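4. Preparar o retiro de silêncio em casa

Antes de começar, leia a secção 3 (Escolha do tema de oração). O retiro de Rundanden dura 4 dias e pode ser feito por uma pessoa só ou em família.

1. Escolha um canto da casa com pouca passagem e deixe lá a Bíblia, uma vela e o caderno.
2. Marque no caderno o Salmo 62 e o capítulo 6 de Mateus.
3. Desligue o telefone às 21h da véspera.

Nota: quem usa a edição Aquino do livro de meditações começa na página 74. Na edição antiga, o mesmo texto está na página 585.
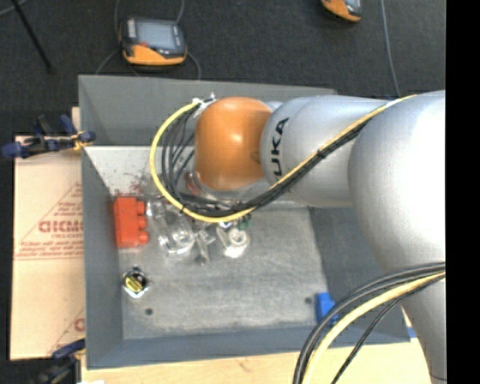
Lụa Tạ
Orientadora de retiros, Casa de Purville

4. Sente-se com as costas direitas e leia o salmo em voz baixa, duas vezes.
5. Fique em silêncio cerca de 20 minutos. Se surgir uma distração, repita o versículo escolhido.
6. Anote uma frase no caderno e feche com o Pai-Nosso.

Atenção: não faça jejum completo se estiver grávida ou a tomar medicação. Nesse caso, substitua-o por uma refeição simples ao meio-dia.

Para a oração da noite, passe à secção 5.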